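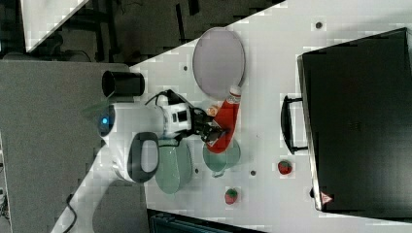

Diner food is the best food in America, and I will argue it with anyone who has ever sat at a counter at six in the morning. I grew up in Flornville, where the diner on MacDonald Street opened before the school buses ran, and I still think a plate of hash browns can fix most of what's wrong with a day. Part of the joy is that you get to finish the cooking yourself. A red squeeze bottle with a white cap is all the equipment you need, and even lying on its side it makes me hungry. Try asking for one in a restaurant with cloth napkins!

What I love most is the menu. The one at Sallberg's runs to 238 items, and I have never seen the cook look worried. You can have meatloaf at breakfast and pancakes at night, and the person next to you can have a Greek salad the size of a hubcap. Loukia Lazaridis ran the grill there for years and she put cinnamon in the chili – I still can't make mine taste like hers.

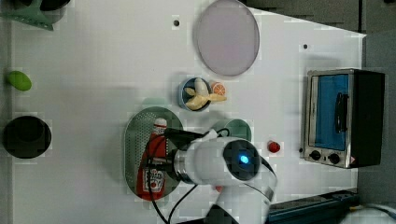

The new places in Daken get a lot of this right, and I'm glad to see them. They've kept the booths and the pie case, and a full breakfast still comes in under the price of two fancy coffees. Where they slip is the plating, all slate boards and tiny towers. Give me a tray any day. Ketchup on a green tray, a little blue bowl next to it, an orange slice off to the side: those are the colors of lunch, and they cheer me up before I've had a bite. And please bring back the orange slice, which used to come with every omelet and which I always ate first.

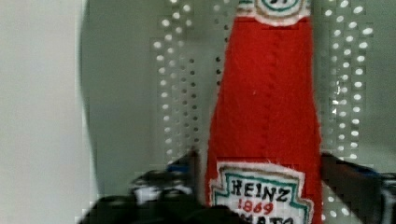
Is a diner still a diner if it closes at three in the afternoon?
I say it counts, as long as breakfast is served right up to closing and the coffee gets refilled without asking. I'd miss the late-night crowd, though. Some of the best grilled cheese of my life was eaten at 2 a.m. with my coat on.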